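Section 3: Your first evening on the Katiyar 2 meter transceiver

So the antenna is up, the feed line is run, and you want to talk to somebody. Great! This section takes you from a cold radio to your first contact through the Stelidberg repeater. Have your call sign handy and leave the microphone unplugged until step 4.

CAUTION: Never key the transmitter without an antenna or a dummy load connected. The final stage in this model is sturdy, but it isn't indestructible.

1. Connect the red and black leads to your 13.8 volt supply, red to positive. Check that both fuses are seated.

2. Screw the feed line onto the socket marked ANT. Hand tight is plenty – no pliers, please.

3. Hold PWR until the display lights up. Turn SQL slowly clockwise until the hiss just stops, then give it a hair more.

4. Plug in the microphone. The locking ring turns only one way, so if it fights you, back off and line up the notch again.

Note: Sets built before the Onholm firmware came along show the frequency without the last digit. They work exactly the same otherwise, and my own still lives on the old version.

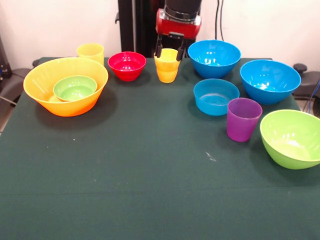 Now for the fun part, programming the repeater!

5. Press V/M until VFO appears, then enter the repeater's output frequency from the current club list.

6. Press and hold SHIFT and choose minus. The radio fills in the standard offset for the band by itself.

7. Press TONE, pick ENC, and turn the dial to the tone on the list. If you can hear the repeater but can't open it, this setting is the first place to look.

8. Hold MW, turn to an empty memory channel (I like 142, right at the end where I won't overwrite it), and press MW again.

9. Listen for a minute or two. When the channel is clear, press the microphone key, wait one second, and give your call sign followed by "listening."

That pause matters a lot on Stelidberg. The controller dates from 2004 and takes a moment to wake up, and plenty of new operators lose the first half of their call sign to it.

CAUTION: Use LOW power for anything within sight of the repeater. Long transmissions on HIGH make the rear heat sink too hot to touch.

Somebody usually answers in the evening. Hacer Kurtuluş runs the Cendance net at 8 p.m. and loves first-time check-ins, so jump in when she calls for them! Say your name and where you are, and hand it back with "over." If you get tongue-tied, just give your call sign again and keep going – we've all done it.

10. When you're finished, sign with your call sign and hold PWR until the display goes dark. Memory channels are kept with the supply switched off.

Setting up the scan list is covered in Section 4.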